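Bench notes, Munro cell, January, 2.15 pm

Went through the Ditgate handling rules for the push-button job. Rule 13 first: grip on the body below the bezel, never on the coloured cap. Caps are the part the operator touches and any marking there is a reject. 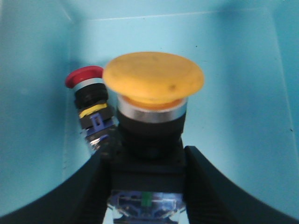

Finger force stays at the Clolby default until the rule says otherwise. I've put the limit in the cell log under entry 641 so it can't be changed at the pendant without a signature.

Rule 16 is approach height and clearance to neighbouring parts. The wording says "adequate", which isn't something I can check against. I've asked for a figure in millimetres.
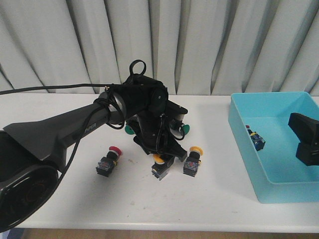 Plodton wrote back that adequate was left vague on purpose, as each site has its own part spacing, and we should set our own number and write it down. Fair enough. Will draft one.

Cable slack at the wrist also needs a line in the daily check.

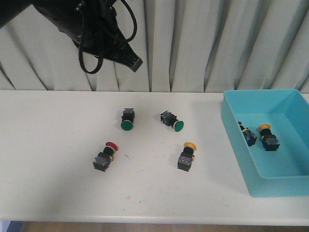 To do
Clearance figure for rule 16
Cable line in daily check
Reprint the rules sheet, old one is out of date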